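Recording Table-Clearing Demonstrations on a Two-Arm Station

Sundcombe setup notes, part 2. Assumes the arms are homed and the recorder is running.

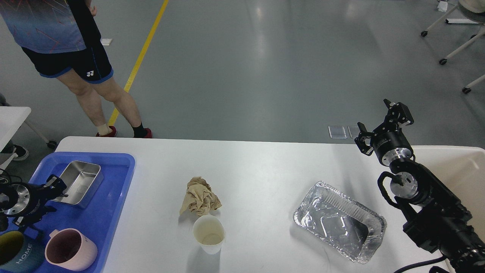
Each episode covers one complete clearing task, from a fixed rest pose back to the same rest pose. Reusable items go in the tray. Disposable items go in the trash. Do not mix the two orders within a batch.

Before recording

Set both arms to rest with the grippers open. An episode that begins with a closed gripper is rejected by the loader.

Lay out the items by hand. Use at least one soft item, such as a crumpled paper towel, and one thin-walled item, such as a foil tray or a paper cup. Rotate the foil tray between episodes so that it does not always line up with the table edge. Vary the mugs as well, including the direction of the handle.

Check the head view. The whole working area of the table must be visible. People may stand behind the table but should keep their hands out of the workspace once recording starts.

Recording

1. Press the left pedal and wait for the tone.
2. Hold still for 2 seconds.
3. Move one item at a time. Use the arm nearest to the item.
4. Grip foil and paper cups by the rim at the low force setting. Full force flattens them, and the policy learns to flatten them too.
5. If a grasp fails, back off, reopen the gripper and try again. Keep up to two retries in an episode. After a third failure, discard it.
6. Return to rest and press the right pedal.

Labeling

Enter the task string exactly as it appears in the Malia task list. Mark episodes with retries as "recovery". Vandana Joshi merges the labels at 5:00 p.m., and anything unlabeled at that time is left out of the build.

How many to record

The August set held 1166 episodes, of which 232 were marked recovery. Training without the recovery episodes gave a policy that stalled after its first missed grasp, so do not filter them out.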